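Canbridge Folding Table, White

I sell a lot of tables, and the one I get asked for most is also the plainest. The Canbridge is a flat white rectangle with a smooth matte top. We stock it at Riltbridge because people keep coming back for a second one (and then a third, usually right before a yard sale).

I'm a bit fussy about laundry, so let me tell you how I use mine. Shirts go in the middle, one at a time, collar away from me. I smooth with the flat of my hand, fold the sides in, then bring the bottom up. On a bed I always end up with a lump somewhere. On a firm top the shirt stays where I put it, and I can see a crooked edge before it's too late!

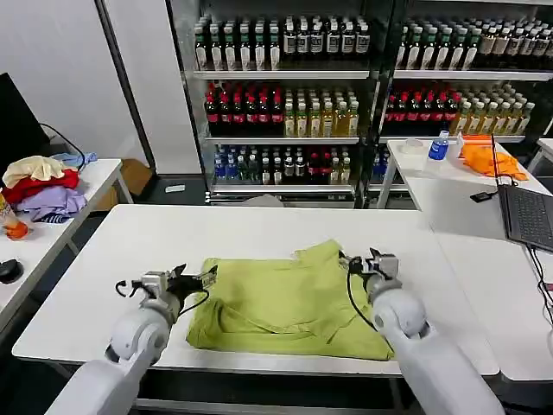

If you have the room, get two. One takes the pile straight from the basket and the other stays clear for folding. I tried doing both jobs on one table for years and kept pushing the pile onto the floor with my elbow.

White was my pick over the gray that Amoah also makes. Lint shows up on it, yes, but so does a stray sock, and pale shirts look nice and crisp against it. Wipe it with a damp cloth and a drop of dish soap. Please skip the scrubbing powder, I dulled a corner of my own that way back in May.

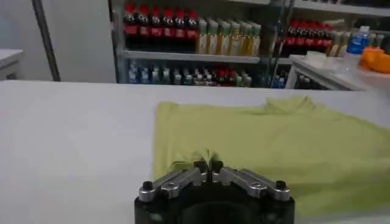
Thin T-shirts are the real test for me. They wrinkle if you look at them funny, and a rough top grabs the cotton just when you're trying to slide a fold across. The Canbridge lets the cloth glide. I pinch at the shoulder, lift a little, lay it back down and smooth out toward the hem.

The details:
Color: white, matte
Load: 300 pounds, spread evenly
Legs: fold flat, locking
Feet: rubber, replaceable
Item number: 954
Warranty: 25 months from Amoah

It ships flat in one box. Almost 100 of you have asked whether the legs come attached, and they do! Open them until you hear the click, flip the table over with a helper, and you're ready to fold.

Matching covers from Protamia are sold separately. They fit snugly, so wash them cold and hang them up to dry.

Page updated June 8, 2025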